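Foam mats on a workbench, and how to keep them decent

I put interlocking foam tiles on pretty much every work surface I own now, and my bench has never been happier. I started with one pack left over from a gym corner we gave up on, and then I went and bought more (16 tiles in the end, which is too many for one garage, but there you go). Things land softer, screws don't skitter off onto the floor, and glasses don't make that awful clack when you set them down.

A few things I've picked up along the way.

Lay the tiles out a day before you need them. They come out of the wrapper squashed and a bit curled, and if you force the tabs together right away you get a ridge down the seam. Mine lay flat by the next afternoon with a couple of cookbooks on the corners.

Press the seams from one end to the other with the heel of your hand. Don't start in the middle! I did that the first time and ended up with half a tab sticking up that caught every cup I slid past it.

For spills, blot first, then lift the tile. Soda is the worst because it creeps down between the tabs and glues the foam to whatever is underneath. Warm water, one drop of dish soap, an old toothbrush along the zigzag edge. Stand the tile on its side to dry, and wipe the bench too while you're there.
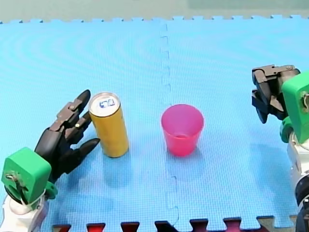 Listora

Tall slim cans are the ones I watch, by the way. They have a small base, and foam has some give in it, so I set them well inside a tile and keep them off the seam. Same goes for plastic cups with a narrow bottom and a wide top, which tip if you so much as look at them. Fill them halfway and you'll be fine.

The blue shows dust, and I do love the color, so every April I pull the whole lot apart and wash it in the tub. If yours has a fine texture like mine, use a soft brush and go in both directions, then rinse with the shower head. Skip the bleach, it left one of my tiles chalky and I never got it right again.

Oh, and save a spare tile or two from the pack! Colors change from batch to batch, and the replacement I bought last time is a shade off. It lives under the vise now.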